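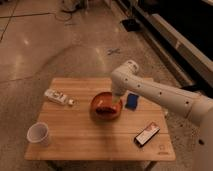 Section 4. Setting Up a Community Grant Round in Stikero

This section covers opening a grant round, adding applicants, assigning reviewers, and releasing award letters. It applies to Stikero as supplied to community foundations and nonprofit coalitions. If your organization runs its early childhood and youth programs through the Nurmi add-on, read Section 6 before you begin step 4.3, as some of the fields have different names.

Revised October 2025.

4.1 Before you start

You need a Fund Manager or Administrator account. Reviewer accounts can view a round but can't open one.

Have the following on hand:

The fund name and fund number, exactly as they appear in your ledger.
The total amount available for the round.
The opening and closing dates.
The eligibility statement approved by your board.
The list of counties or school districts served.

Note: If the fund was created before you moved to Stikero, its number may have a leading zero that was dropped during import. Check it on the Funds page.

4.2 Opening the round

1. From the main menu, select Grants, then Rounds, then New Round.

2. Enter a round name. Applicants see this name, so write it out in full. "Spring Kindergarten Readiness" is better than "SKR Spr."

3. Select the fund. The available balance appears to the right of the fund name. If the balance is blank, the fund has been frozen and you will need an Administrator to release it.

4. Enter the maximum award. Use whole dollars with no comma. For a small classroom grant with a limit of one thousand dollars, type 1000.

5. Enter the opening and closing dates. The round closes at 11:59 p.m. in the time zone set under Organization Settings.

6. Paste the eligibility statement into the box. Formatting from a word processor is removed when you save.

7. Select Save as Draft.

Caution: Don't select Publish at this point. Publishing sends a notice to every contact on the fund's mailing list, and the notice can't be recalled.

4.3 Building the application form

1. Open the draft round and select the Form tab.

2. Choose a starting form. Wuta Short is meant for requests from single classrooms, parent groups, and libraries. Wuta Long adds a budget table, a board list, and a page for partner agencies.

3. Remove any questions you don't need. Select the question, then Remove. Questions marked with a lock are required for reporting and stay on the form.

4. Add your own questions with Add Question. Each narrative answer is limited to 225 words unless you change the limit in the right-hand panel.

5. To collect supporting files, select Add Upload and enter the types you will accept.

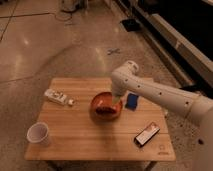

Robotic arm with its gripper reaching into a round bowl on a small wooden table.

6. Select Preview and fill in the form yourself from start to finish. Word limits are enforced in the preview, but files you attach there are not kept.

Note: Questions about the number of children served should ask for unduplicated counts. A child who attends both a preschool program and a summer reading program is entered once. Help text for this is already included in both Wuta forms and can be edited.

4.4 Assigning reviewers

1. Select the Reviewers tab, then Add.

2. Pick reviewers from the list. To add someone new, enter an email address and select Invite. The invitation is good for 7 days.

3. Set the number of reviewers per application. The default is three.

4. Select Distribute. Applications are divided evenly among the reviewers, skipping any with a recorded conflict of interest.

Caution: Conflicts must be recorded before you select Distribute. Adding one later doesn't remove an application that has already been assigned. Reassign it by hand from the Applications tab.

4.5 Publishing

1. Return to the Summary tab and check every line.

2. Select Publish, then enter your password to confirm.

3. Open the public link in a private browser window and make sure the round is listed.

If your foundation posts its rounds on the Flisturum regional calendar, the listing is updated overnight. Rounds published in March for the following school year may be placed under either year. Use the School Year field to set this.

4.6 Common error messages

Error 1594: The maximum award is greater than the fund balance. Lower the award or choose another fund.

"Round dates overlap": Another round for the same fund is open during these dates. Change the dates or close the other round.

"District not found": The school district isn't on your service area list. Add it under Organization Settings, then sign out and back in.

Award letters are covered in Section 5.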